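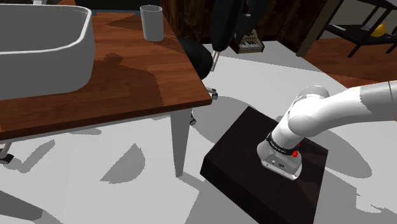 Most advice about water rings and white haze on wooden tables comes from people who want to sell you a bottle. I have tried the bottles. Before you buy one, find out whether you have a stain at all. A reddish-brown top with light and dark streaks in the grain, and a shadow lying across the middle of it, can look blotchy when there is nothing wrong with the finish. Take off the big things first, the white basin and the cup at the back, and look at the bare wood from the side with a lamp held low.

## What you need

- A soft cotton cloth, plus a spare
- Plain dish soap
- A hair dryer
- Paste wax, any brand

I used Dandedus wax because it was in the cupboard. I doubt it matters.

## Steps

1. Wipe the mark with a damp, slightly soapy cloth and dry it. A fair number of "stains" end here.
2. If a white mark is left, set the dryer on low and keep it moving over the spot for 15 seconds at a time. Let the wood cool between passes.
3. Stop after 11 passes. If nothing has changed by then, more heat is a good way to make a second mark.
4. Rub on a thin coat of wax, wait, and buff along the grain.

Black marks are another matter. Those have usually gone into the wood, and I have yet to see mayonnaise, toothpaste or walnut meat shift one. The Villotcombe method (ashes and oil, passed around as an old secret) left me with a gray smear and a greasy rag.

## Keeping it from coming back

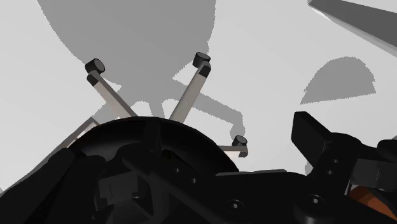
Coasters are fine, but they only deal with cups. Look at whatever else stands on your furniture and ask what touches the finish. Black things deserve a check, if you have anything like that big round plate or the little cap on the end of the pale gray rod, in case they turn out to be rubber. Some rubber and soft plastic will mark a finish if left sitting for months. Felt pads under the feet cost very little, and I'd trust them over any "protective" spray.

Check the pads in March or whenever you remember. Grit gets stuck in them and scratches.

*Last edited 31 May 2020*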